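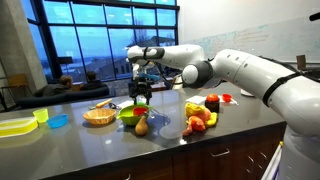 HELP WANTED - kitchen sorters / counter reset, Prukville

Need people for October. Part time, mornings mostly, some evenings if you can't do mornings. No experience needed, really.

The work: play kitchen sets and everyday tableware. Bowls, cups, baskets, pretend fruit and veg. You set out a counter from a list, put things in bowls, take them out again, put it all back where it goes. Wipe down. Next list. It is repetitive and we are not going to pretend otherwise. Some folks like it a lot, some last a morning.

Also sorting. Szekeres sent us 3,000 loose pieces from the old toy library and they are all mixed up, soft food in with the hard plastic, bowls in with who knows what. All of it has to be gone thru, washed if washable, bagged by type and labeled. Plush stuff goes in its own bins, do NOT put plush in the sink.

Who we want:
- can stand for a couple hours (stools available, ask)
- reads a list and follows it, even when the list seems dumb
- ok with being told to do the same counter over
- puts the lids back on
- 18 or over

Nice to have: daycare, catering, stockroom, anything where you had to put stuff back in the right place. Left-handed people please apply, we are short on lefties.

Pay is $84 per shift, a shift is four hours with a break in the middle. Paid at the end of each week thru Trimard, so you'll need to fill in their form before you start. Bring ID. Coffee and tea are free, lunch is on you. There's a fridge, put your name on things.

Where: Ovia building, 759 Mill Road, side entrance. Front door is locked before 9 am so don't wait there. Parking in back, bus stops across the street.

Wear closed shoes and sleeves you can push up. No big rings or bracelets pls, they snag on the wicker.

To apply: short note to Marjatta Rautiainen at the Ovia front desk, or drop it in the box by the side entrance. Name, phone, which hours you can do, and when you could start. No resume neccessary. If you've got a friend who wants in too, send seperate notes, don't put both on one.

First round of calls goes out as soon as we have enough people for the morning shifts. Evenings after that. If you applied in the spring you need to apply again, we didn't keep the old list.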